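Module notes, week 2: hand work, recorded work and the jobs in between

Reading before the seminar: the Murnon case pack, sections on job grading and shift patterns. The Kurek paper is optional.

## 1. Where we left off

Last week dealt with fixed automation: a machine is bolted down, the product comes to it, and the layout of the building follows. The people on such a line feed, clear and inspect. This week concerns picking and tidying work, in which the objects vary and their positions are not known in advance. Most of it is still done by hand. The change under way is in how the hand work is carried out and recorded.

## 2. The hand-held gripper as a work tool

At the Bemville site the operator holds a two-jaw gripper and does the task with it: pick up, move, set down, release. A camera on the tool records each attempt. The records are later used to train a controller for an arm with the same jaws.

Points to note for the job analysis:

- The operator gives up fingertip feel. Judgement of grip moves from touch to sight.
- Pace drops at first. The Bemville rate for new starters was set at 10 accepted attempts per hour and left there until May.
- An attempt can be rejected after the shift by a reviewer who was not present. Under the old piece rate this would have meant unpaid work. The site moved to hourly pay before the tool was introduced.
- Skill is uneven across objects. Upright containers with a firm body are learned early. Thin sheets, soft pouches and loose paper take longer.

## 3. Worked figures

The Fimilgate depot planned for 2000 accepted attempts in its first recording period. At the end of the first week it had 368. The plan assumed that experienced packers would work at packing speed, and made no allowance for the review queue.

Octavian Bogdan's comment on the depot's plan is that it costed the tool and the storage but treated the operator's time as already paid for. Lambros Makris disagrees in part: he puts the shortfall down to the review rules, which changed during the week. Both positions are in the case pack and should be compared in your seminar notes.

## 4. What changes for the operator

**Task content.** Variety is now wanted. A packer is normally asked to keep the bench clear and repeat one motion. A recording operator is asked to work among other objects, approach from different sides and vary the starting position.

**Supervision.** The record of the object is also a record of the worker: pauses, failed grips and speed can all be read from it. At Fimilgate the agreement limits use of the recordings to training the controller. Bemville has no written limit.

**Grading.** Neither site has a job grade for recording work. Operators remain on the packing grade, although the tasks differ in training time and in the consequences of error.

**Ownership.** The worker's method is carried into the controller. Existing contracts cover written work and inventions and say little about movement.

## 5. For the seminar

Draft a one-page job description for a recording operator. State who reviews attempts, how rejection is reported to the operator, and what rest is given from holding the tool. Grip fatigue should be treated separately from general fatigue. 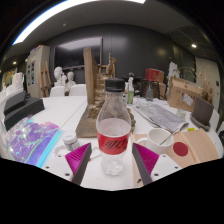

Bring the draft on paper, with the grading section filled in even if the grade itself is left open.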